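Gripper trials: the Kasov and the Plirnudus

19/03/2024

Work on choosing a gripper for the small arm has moved on since the last newsletter, and we now have two candidates left. The first is the Kasov, a plain parallel gripper with stiff fingers. The second is the Plirnudus, which has softer fingers that give a little when they meet something hard. Both have been run on the same arm with the same controller, so any differences should come down to the grippers themselves and how the wrist camera sits on each of them.

The trial has two parts. In the first part the arm picks up small solid things from the table and sets them down on a marked spot. Each gripper had 20 tries per object. The Kasov did well here, as most of us expected. It closes squarely, it doesn't wander, and the settings we used on the first morning were still good at the end of the week. The Plirnudus needed more fiddling. Its fingers bend before they grip, and the closing distance had to be changed for nearly every object before it would hold anything heavy.

The second part is flat paper, and it has taken up far more time. Leaflets, single sheets and thin booklets all have to be slid to the edge of the table, pinched and lifted. A stiff finger that comes in 2 mm too low digs into the surface and stops the arm. Come in too high and it slides over the top of the sheet and leaves it where it was. The Plirnudus is more forgiving, and we could leave the approach height alone for eight runs in a row without a stop. It creased a few of the thinner sheets, though, and we would like to cure that before going any further.

The camera has been the other headache. On the Kasov bracket it sits close to the fingers, so it gets a good view of the point of contact and a poor one of everything else. Printed pages come out at odd angles and the focus is soft at short range.

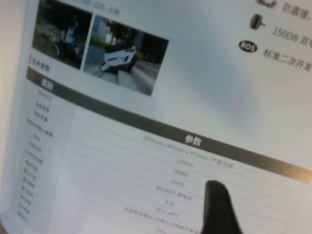

Large type can still be made out at that distance, but the small print in a table is hit and miss, and a finger across the page hides whatever is behind it. Moving the camera further back up the wrist would help with both. The Kuo bracket allows for this and has been ordered — it should be with us in April.

Until then the arm stays on the bench by the window with the current bracket fitted. If you use it, please leave the controller on the saved profile, number 1806, and write any changes in the log book. The Carport group has asked for a copy of the results, and they will get the same tables as everyone else once the paper runs are finished.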